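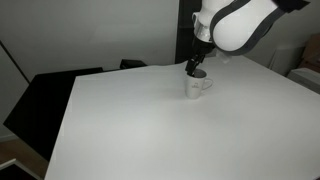

PRE-RUN CHECKLIST, CLEARING THE TABLE FOR A GRASP TEST
3 min read

Filled in by Teodoro Arroyo against the Drorneck method, Friday, September 26, 2025

1. Table clear except for the test item. OK.
Comment: One white mug with a small logo. The paper says "household clutter." I would like to see the clutter.

2. Grasp type written down before the arm moves. FAIL.
Comment: Fingers inside the rim is one kind of grasp and fingers on the handle is another. The log has a single column for both.

3. Trial count matches the log. FAIL.
Comment: The report claims 1,646 trials. In the August log, 118 have no outcome entered. They were counted as successes until I asked.

4. Stop button tested by the person running the session. OK.

5. Wrist view saved with every trial. OK, with a note.

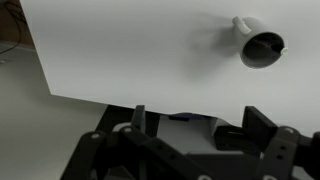

Wrist view, both fingers below the edge of the white panel.

Comment: Good enough to see where the fingers are. I would not score a grasp from this view alone, and the method does exactly that.

6. Scorer does not know which policy is running. NOT DONE.
Comment: Same person starts the run and marks it. Fix this before anyone quotes the Karaki comparison again.

Result: hold. Repeat items 2, 3 and 6.

Comments (3)

prititz_fan: We got an 11 point drop once we scored blind. Do item 6 first.

M.: Bit harsh on item 1? You have to start somewhere.

bench22: Start somewhere, sure, but then don't put "clutter" in the title.

Related
Ukuseo gripper: monthly wear check
How we log a failed grasp
Reading the Karaki numbers again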